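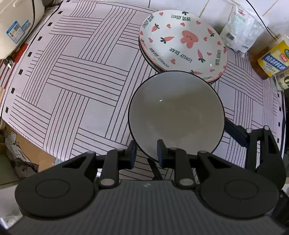
Ticket 326 - Grasp planner, bowl stacking task
Opened: January 2018
Assigned to: Knut Ehlers, Altemmont integration desk
Status: Pending customer confirmation

Reported issue: The Brabec planner rejects rim grasps on tilted white bowls. The log shows "no valid contact pair" after 3 retries.

Findings: The depth filter discards points near glossy highlights, leaving the rim incomplete.

Action taken: Filter window reduced from 40 to 10. The Lomwood site is requested to restart the planner service and attach the new log to this ticket.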